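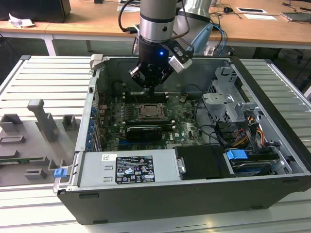
Nivaldo Teixeira
Workshop editor, the Sallholm newsletter

Right, the old Dell tower. A few of you have been asking since April whether it's worth doing anything with the big black desktops, or whether they should all go for scrap, and my answer is still the same: open one up and have a look before you decide. I love these things. They're heavy, they're plain, and whoever designed the insides clearly thought about the poor soul who'd be in there later with a screwdriver.

First job is always to lay the case on its side and take the panel off, so you're looking straight down at everything and not peering in from an angle with a torch between your teeth (I did it that way for years, and my neck still hasn't forgiven me). Lying flat, the cards and the memory all come straight up towards you. Give yourself plenty of bench, too. I like room for the lid on one side and a tray for screws on the other. Mine is a Rirer tray, which has little compartments and cost me 8 pounds, and I would be lost without it.

Anything blue is meant to be handled. There's blue on the latches that hold the expansion cards in along the back, and blue on the bit that lets the hard drive go, and once you've spotted the pattern you'll find your way round the machine without any instructions at all. It's such a kind idea! I've got a much newer computer at home, and everything in it is the same black, and I've twice pulled at something that wasn't supposed to move.

The socket in the middle, with the cooler off, is the bit to be careful about. If you've got the processor out as well, please don't lean over it with a cup of tea, don't let your sleeve drag across it, and don't put a screw down "just for a second" anywhere near it. The metal frame and its lever look sturdy, but what's underneath can be very delicate indeed. Miranda at the Brollville shop gave me a box of the plastic caps that go over them, so if you need one just shout — I've got 88 and I'm never going to use them all.

Now, memory. It's what most people want to change and it's a lovely first job. Power off, plug out of the wall, touch bare metal on the case before you touch anything else. Open the catches at the ends of the slot and the stick should lift. Hold it by its edges. Going the other way, look for the notch and line it up before you push, then press evenly until the catches come home. It'll need more of a push than you expect, and the first time you'll be convinced you're breaking it. If the notch won't line up, stop! You've either got it back to front or you've got the wrong sort of memory, and no amount of thumb will fix that.
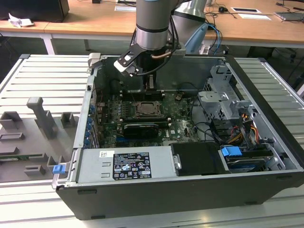
Words by Nivaldo Teixeira, 23/08/2022

On to the cables, then, which is where I get told off for fussing. The yellow, red, orange and black ones running over to the drives look like a plate of spaghetti, and people want to bundle the lot up with ties straight away. Leave them be for a bit. Find out which plug goes where, take a photo on your phone, and only then start tucking things in. The black SATA cables are the ones I'd watch, as they like to lie right across the board and it's easy to hook one with a finger when you're after something else. Pull on the plug and never on the cable. I've said this to my brother for seven years and he still yanks.

Graphics card next. Undo the latch at the back, let go of the catch on the slot if there is one, and ease it upwards with both hands. If it won't budge, it's still fastened somewhere, so have another look before you get cross with it.

And do read the label on the power supply before you buy a new card. All the small print is tiresome, I know, but the figures you want are in there somewhere, and I've met some lovely people who bought the card first and read the label second. Please don't open the power supply itself, though, not even to get the fluff out.

I'll do drives and trays next time, with a bit on wiping them properly before you pass a machine on.

Comments (3)

Pauline
Took mine apart on the kitchen table on the strength of this. 2 sticks of memory in, and I did think I'd broken it when I pushed! All fine.

grumpy_ken
You could have mentioned the little battery. Flat in every old tower I've ever opened.

Nivaldo Teixeira
Good point Ken, I'll put the battery in with the drives. Well done Pauline!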